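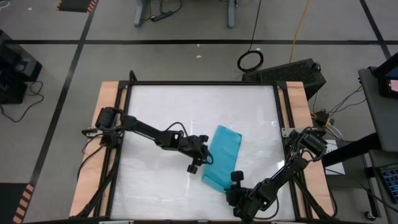 About Oltov

Oltov supplies and launders cleaning towels for small hotels, dental offices and gyms. The company was started by Spyros Chatzigeorgiou and Filippos Gavalas, who had both worked in hotel laundries, and it still runs from one building in Uludby.

We handle microfiber only. Towels come back from customers in mesh bags, are sorted by color, washed without fabric softener and tumble dried on low. Anything with a worn edge is pulled and sold on as shop rags. The rest are folded into strips and packed flat, so that a housekeeper can take one from the cart without disturbing the stack.

Blue towels are for glass and mirrors. We ask customers to keep them out of kitchens and restrooms, and we wash them apart from the other colors for the same reason. 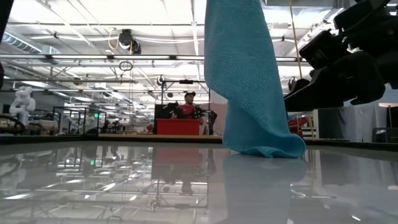 Page last changed: 2025-02-09

A microfiber towel should be hung by one end when it is not in use, with air on both sides. Left in a heap it dries slowly and starts to smell. Our customer sheet covers this on page 3, along with wash temperatures.

Spyros looks after the laundry and Filippos handles accounts and deliveries. There are 9 of us in all. Trirncombe customers are served from the same building, with 2 deliveries a week. The minimum order is one bag. We close for stocktaking in June.

Office: extension 3293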